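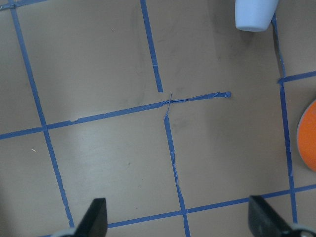

## Bench upgrade, what we're being asked to buy

Tuesday, August 29, 2023

Request list goes to Bent by the end of this week and the money, if there is any, gets decided in September. Writing down where I stand on each line before the meeting so I can't be talked around in it.

Short version: four vendors, four quotes, and I believe parts of two of them.

### Calibrated table top (Bellia)

Etched plate with a printed grid, bolts down to a frame, "eliminates drift in object placement." Emiliano wants it badly and I see why. The blue tape is a mess. The cross strip in the middle is wrinkled and quits partway over, one of the verticals is ragged and lifting, and where those two meet there's a stringy bit going over the top. Squares are squares only if you're in a good mood.

But what do we use the grid for? We use it to tell a person which cell to put the cup in. A person reading "second row, left side" off a clipboard does not need an etched plate. The arms don't read the grid at all. If a learned policy is keying on the tape that's a different problem, and a prettier grid makes it worse.

Also asked Bellia whether the plate is matte. Answer was "low gloss." We already get a pale patch of overhead light on the brown surface in the wrist view, and that surface is supposed to be the dull option. I'd want a sample piece under our own lights before signing anything, and they don't send samples.

Lead time 42 days. A roll of tape takes me as long as the walk to the supply closet.

**My vote:** no. Retape it properly with a long straightedge. Lautaro has offered to cut a cardboard template for the cell size, fine, do that first.

### Second set of fingertips (Stuvovon)

Soft molded tips, sold in a bag, meant to slip over the black fingers we have. The brochure says they grip "any household item." I asked for the list of items they tested. It's a list of 15 and most of them are boxes.

What we're really putting on the table is the light blue cup and the orange can, plus the wooden peg stand. The cup is thin-walled as far as I can judge by squeezing it, and the can is a pain lying down because it wants to roll. Neither one is a box.

Renato's point, which I think is right: we haven't shown that fingertips are the limit. He went through last week's failed grasps and most were approach angle, then the cup being clipped at the rim. He's not sure about the rest. Until somebody sorts the rest I don't want to pay for a cure.

**My vote:** one bag, out of the consumables line, test on the cup only. If Stuvovon has a minimum order then no.

### Cable management kit (Torvik)

This one I came in ready to laugh at and now I'm less sure. Left arm has its black cable held along the upper link with Velcro straps. That works, it looks bad, and I've restrapped it more times than I'd like. The back surface behind the work area is worse — black cables tangled all over it, a power adapter sitting among them, little boxes I'd have to trace by hand to identify.

Torvik wants to sell us a sleeve, clips for the links, a tray for the back, and a "cable health monitor," meaning a subscription. The monitor can go. No reason I can find for a strap to need an account.

Asked whether the sleeve changes the bend radius at the elbow. No clear answer, got a PDF about a painting robot. Fidel thinks we could hang our own tray off the aluminum extrusion at the back and be done for the price of brackets. He'd need an afternoon and the drill that doesn't wobble.

**My vote:** tray yes, built here. Sleeve maybe, after they answer the bend question in writing. Monitor no.

### Second workcell (Fikmont)

The big one. A duplicate of everything, two arms, two grippers, table, lights, pre-integrated, so that we can "double collection."

Things I don't believe:

- That it doubles anything. Resets are done by people, and we have the same people.
- Their uptime figure, quoted at 100 percent. Over what period? Doing what? The sales rep said "in normal use." I asked him to define that and he's checking.
- That it arrives integrated. The last thing that arrived integrated needed Renato for most of a month.

Things I do believe: the arms are the same family, so spare parts would be shared, and having a second bench to break while the first keeps running would be worth something. Emiliano made that argument well and I don't have a good reply to it.

What I'd want before saying yes: a log of how much of the day the current bench is waiting for a human. My guess is around 60 percent, and if that's even close then a second cell gives us two benches waiting. Lautaro will put a stopwatch sheet by the table. Dull job, please everybody fill it in, including when the answer is embarrassing.

**My vote:** not this round. Come back with the log. 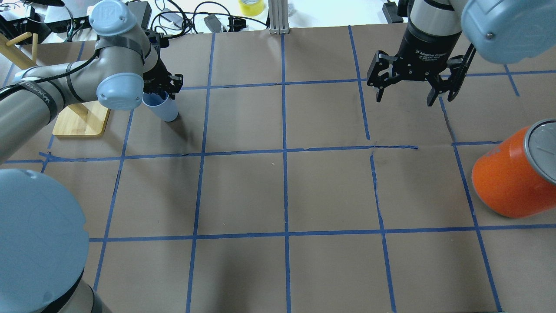 *Both arms over the kraft paper grid, left one holding the cup, right one with nothing in its fingers. Orange can on its side at right.*

### On using one arm at a time

Bent asked by email why we're pricing more arms when, in his words, one of the two is usually just hanging there. Fair. Some of our tasks are one-handed by design and we don't park the other arm, it stays over the table with the gripper open. I'd like the September request to say plainly how many of our planned tasks need both. If it's a small number he's going to find out anyway.

Emiliano disagrees and says handovers are coming. They've been coming since spring.

### To do

- Retape grid, straightedge + template (Lautaro)
- Email Torvik again re: bend radius, cc Bent
- Stuvovon minimum order?
- Fidel to price brackets for the back tray, check we have the T-nuts
- Waiting-time sheet up by tomorrow morning
- Ask Fikmont for a customer we can call. One they didn't pick would be better
- Renato: finish sorting the failed grasps, even a rough split is ok

Budget sheet is in the shared folder, the tab with my initials. Don't edit the Bellia row, the shipping number in it is wrong and I'm leaving it wrong until they send a corrected quote.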